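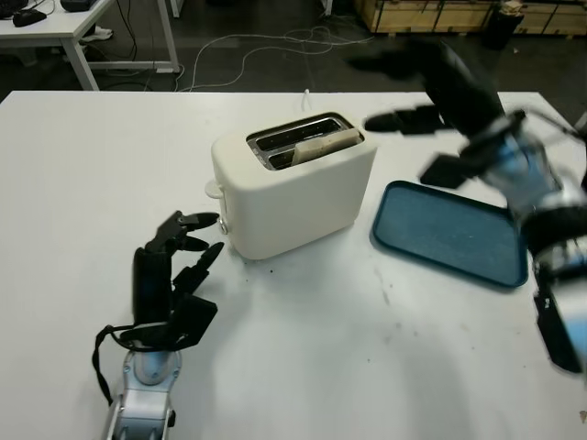 *Fig. 1. Toaster, one slice showing above the front slot. Bread = starch, for our purposes.*

2019-10-01

# Week 2: Bread, staling and the brown crust

Notes only, not full text. Bring these to the practical, I won't be printing more. Reading is the Laur booklet, sections on starch and on crust. Skip the bit on rye for now, we come back to it in November.

## What is bread made of (quick)

- Flour, water, salt, yeast. Everything else optional.
- Flour is mostly starch, some protein, a bit of fat, a bit of sugar.
- Protein + water + working it = gluten. Stretchy net, holds the gas.
- Starch sits in the net as tiny grains. Raw grains hardly take up cold water.

In the oven the grains swell and go soft, water moves out of the protein and into the starch. This is **gelatinisation**. Learn the word, learn to spell it. Last year's scripts had 37 spellings between them.

Crumb sets when starch has swollen and gluten has firmed up. Before that you have dough with holes in it.

## Staling

Common mistake: "stale bread is dry bread". Wrong, or mostly wrong. Wrap a loaf so well that no water gets out and it still goes firm.

What happens:

1. Loaf cools. Swollen starch starts to line up again into ordered bits (**retrogradation**).
2. Amylose does this fast, in the first hours. This is partly why you can slice a cooled loaf and not a hot one.
3. Amylopectin does it slowly, over days. This is the staling you notice.
4. Water shifts from crumb to crust. Crust goes leathery, crumb goes crumbly.

Fridge is worse than the cupboard!! Staling is quickest at a few degrees above freezing. Freezer is fine, water is locked up and everything more or less stops. So: cupboard or freezer. Write that down.

Heating it again undoes some of step 3. Warm stale bread feels fresh, then goes hard again as it cools, often harder than before as its lost water too.

## Browning

Two things get mixed up every year.

**Maillard reaction** - needs amino acids AND certain sugars. Starts to matter at 140 °C or so on the surface. Gives brown colour, roast smell, hundreds of flavour compounds.

**Caramelisation** - sugars only, no protein needed. Generally hotter, depends which sugar.

Toast and crust are mainly Maillard. If the exam answer says "the sugar caramelises" and stops, that's half marks.

Why doesn't the middle go brown? Water. While the crumb is wet it can't get much past 100 °C, heat goes into making steam. The surface dries first, so the surface browns first. Same reason boiled potatoes are never brown.

Things that speed it up:

- drier surface
- more sugar or milk in the dough
- higher pH (think pretzels, dipped in alkali)
- hotter, obviously

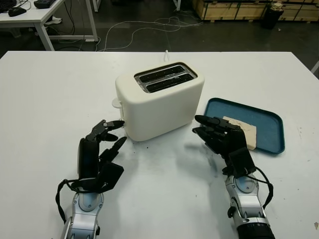 *Fig. 2. Two-slot toaster. Grille wires visible inside the slots, crumbs on the table.*

## How the heat gets there

- **Radiation**: glowing wires to bread surface. Main one in a toaster.
- **Convection**: hot air moving past. Main one in a fan oven, some in any oven.
- **Conduction**: direct contact. Frying pan, baking stone, and the way heat gets from the crust inwards.

Radiation heats the surface quickly, conduction through the crumb is slow becuase it's full of air pockets. So a thick slice can be dark outside and barely warm within. Thin slice dries right through = crisp all the way, melba toast.

## Practical, group sheet

Two loaves, Dramorier white tin and Florkard wholemeal. Same slice thickness, 40 g per sample, trim to weight. Store one set in the cupboard and one in the fridge. Press test and taste notes on each, use the Gatar scale cards (not your own words, we can't compare "a bit meh").

Label bags with group AND loaf. Samples go in room 343, bottom shelf.

Write up: one page, table first, then what the table shows. Say which set firmed more and explain with *retrogradation*. Don't explain with "it dried out" unless you weighed it before and after.

## Check you can do

- define gelatinisation and retrogradation without swapping them
- say why the fridge is a bad place for bread
- Maillard v caramelisation, one difference at least
- name the main type of heat transfer in a toaster, an oven, a pan

Next week: sourdough, acids, why it keeps longer. Read ahead if you can.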